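Home | Articles | Newsletter | Archive | About
Search this site
Go

The Leiva stones and the "lost yard"

Jozefína Hrubý has sent me her paper on the standing stones at Leiva, which she says were set out with a fixed unit she calls the Plustska yard. It is a good read, and I don't believe much of it.

Her claim is that every gap between the stones is a whole number of these yards. There are 18 stones, and she allows herself to measure from the center of one, the edge of the next, or the spot where a fallen one "must have stood." Give me 3 choices at each end of the tape and I'll find you a lost yard in the parking lot at Rircombe.
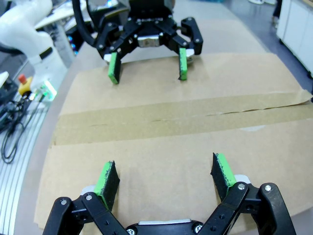

Anyone can test this sort of thing at home. You need a ruler and some patience, and the marks should go down before you've decided what unit you're looking for. A big flat piece of brown cardboard laid over a long table does fine as a field. Scatter dried beans on it, write down the gaps, and then go hunting for a unit that fits. I found 2 before lunch, and one of them matched the Plustska yard better than Leiva does.

She also says the same unit turns up at Drateo, which would be interesting if the Drateo survey hadn't been paced out on foot. I've asked her for the raw figures – all of them, including the gaps she threw out as "later repairs." If they come, I'll print them in August.

Recent items
Was the Drateo causeway ever straight?
Counting to 1000 on knotted cord
Letters: more on the Rircombe moon dial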